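Tilahun FAQ: planning and control for two arms on one box

Filed under: Software > Robotics > Questions We Keep Getting

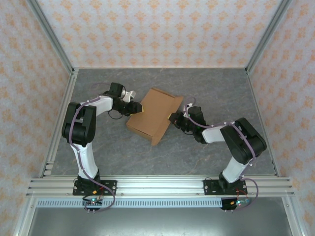 What is Tilahun?

It's the planning and control stack we use for two-arm handling. It takes an estimate of where a box is, picks a contact point for each gripper, plans both arms together, and then runs a force loop while the box is held. I'm Mebrat Workneh, I maintain the planner, and I wrote most of this page after reading too many posts that made the whole problem sound finished.

Is two-arm box handling a solved problem?

No. Be suspicious of anyone who says so, including us in a good week. Squeezing a rigid block between two grippers is well understood. Cardboard bends, flaps move when you don't want them to, and the contact model that looked fine in simulation starts lying to you.

Why both arms in one plan? Couldn't each arm plan alone?

You can do that until they touch the same object. After that, every small timing error in one arm shows up as a push or a pull in the other. We tried separate planners with a sync signal between them, and the sync signal became the most edited file in the repository. The joint plan costs more to compute. I still think it's the cheaper choice, but I haven't seen a fair comparison and I wouldn't quote ours as one.

How does perception deal with open flaps?

Badly at first. The early version fit a closed cuboid to everything, so a flap standing up on one side made the box look taller or wider than it was, and the grasp point slid off with it. The current version, which came out of the Nirano branch, fits the body of the box first and treats flaps as separate hinged panels. It is better. It still gets confused when a box is turned at an angle and one arm is blocking the edge it most needs to see.

Does the background matter?

More than the vendors of depth cameras would like. Busy wall patterns and mottled floors both give a feature matcher plenty to grab that isn't box. We mask out the walls using the known cell geometry before anything else runs. If you move a wall, redo the mask. People forget this and file a bug.

Do you use learned policies?

Onesia is our learned policy and it runs as an option. It was trained on 2,932 episodes, a number that gets repeated to us as if it were a result. It's an amount of data. On boxes close to the training set Onesia is smoother than the planner, and on odd ones it can be confidently wrong in ways the planner isn't. We ship with it off.

What about the force loop?

Each arm holds a target squeeze and a shared position. Those two goals fight, and the gains decide who wins. Start with the squeeze low. If the cardboard bows, the position error will look great on your plot and the box will be ruined, so please look at the box as well as the plot.

How many retries does it allow?

Three, then it stops and asks for a person. You can raise the limit in the config. I'd ask what you expect the fourth attempt to know that the third didn't.

Why does the planner time out?

Usually because the two arms have been given contact points that leave no shared path. The default limit is 15 seconds. A longer limit has rarely helped us - changing the contact points nearly always does. Run the reach check first and read what it prints, even when it passes.

Can I trust the simulator?

For collisions and reach, mostly. For cables, flaps and friction, no. Kastau (our simulator wrapper) doesn't model cables at all. A loop of cable near the base can catch on a move that looks perfectly clean on screen, so walk through new motions at low speed on the real arms.

Is there a benchmark score?

There's one in the repository, and I'd rather you didn't use it. It counts a lift as a success if the box leaves the floor, which says nothing about the state of the box. A replacement is on the list for October. It was also on the list before that.

Will it run on my arms?

If you can send joint targets at a steady rate and read something like torque back, probably. Steady is the hard part. Log your loop timing before you blame the planner, and attach that log if you write to us.

Tags: motion planning, two-arm control, perception, simulation
3 comments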